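February 3, 2021
Lemow play kitchen, notebook 3

Morning spent on the paint of the stove knobs, which is still not good. The second coat from Zurnness dries with small bubbles near the center hole. Zhiqiang thinks I shake the can too hard and the air stays inside. I will stir the next one with a stick and leave it standing over lunch. The knob with the white mark I put aside for comparison, please do not sand it.

The parcel with order number 3303 arrived. Packing slip says 12 dumplings in mixed colors, one steamer with lid, fruit. Hanyu signed for it and put the slip in the blue folder. The invoice is not there yet, so I wrote to Fastau and asked them to send it to Deming and not to me, as I am away in the last week of the month.

After lunch Mingxuan and I spread the grid cloth on the long table against the wall and tried the steamer set on it.

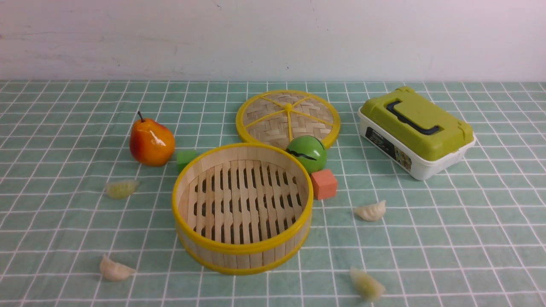
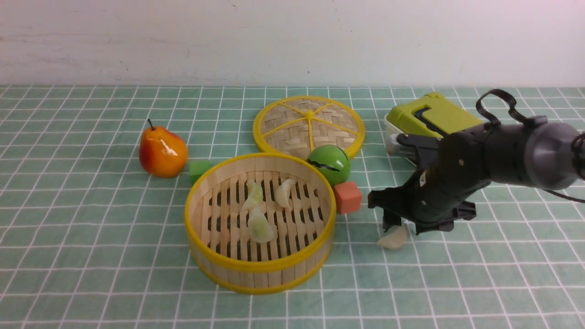
Three dumplings in the basket in the second picture, the lid lies behind.
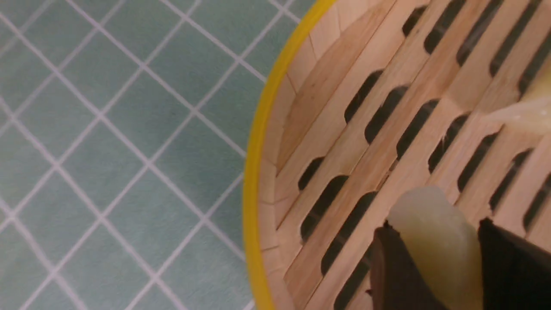
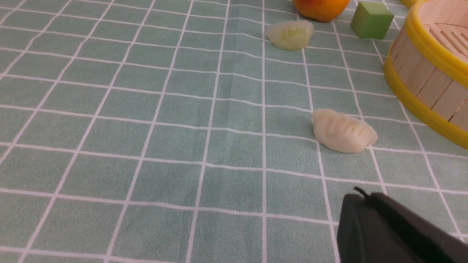 The question for me today was if the steamer can go in the first kit or must wait for the second. My opinion was to wait, because the kit is already heavy and the teachers complained in September about the weight. Mingxuan is for putting it in. His argument is that a pan and a pot give the children only one kind of game, and with a steamer they must put the food inside, close it, wait, and open again. I find this is a good argument. The lid is also the nicest piece we have, with the herringbone weave and the yellow spokes, and I would be sorry to leave it in the cupboard for half a year. What I like less is the floor of the basket. The dark slots between the slats are long, and a small child will want to push something in there. I tried with my own pencil and it goes in easily. A coin I did not try, to be done tomorrow.

About the dumplings. They do not all have the same color, one is cream like old paper and another is more green and lets some light through. I first wanted to write to the shop and complain. Hanyu said leave it, children will make a game from it and say this is the vegetable one. So I leave it, but on the content card we must write "dumplings in mixed colors" or a parent will think that we changed one for a cheaper one. The pleats are clear enough to feel with the finger with eyes closed, I tested this on Deming and he named it correctly at first touch. The pear he took for an avocado.

The cloth. It has a fold in the middle which did not go away by pulling. I will try the iron at the lowest level with a towel between, first on a corner. If the print gets soft we stop and simply roll the cloth on a tube for storage. Rolling would be better in any case, but the tube is longer than our shelf and then it must stand behind the door. The squares are useful, by the way. Lindsay Lockyer wrote that in her group the children use such lines to make "plates" for everybody, one square for one guest, and they quarrel less about the space.

Small cubes: the green and the reddish one look good next to the food but I do not know what they are supposed to be. Tofu? Mingxuan says butter for the red one, which I do not accept. For the card I will write only "cubes" and let the teachers decide.

Weight of the full kit without steamer, with the carton: 1748 g. With steamer not measured, the kitchen scale was with Lei's people downstairs and they had locked up already. Ask for it early tomorrow.

To do
- coin test on the slots, also with a thick crayon
- iron, corner first
- weigh with steamer
- content card, new text for dumplings and cubes, send to Lindsay for correction of my English
- Fastau, invoice
- order one more can of the yellow, the old one has a skin on top

Zhiqiang asks if the green ball belongs to us or came in the parcel. It is not on the slip. I keep it with the fruit until somebody knows.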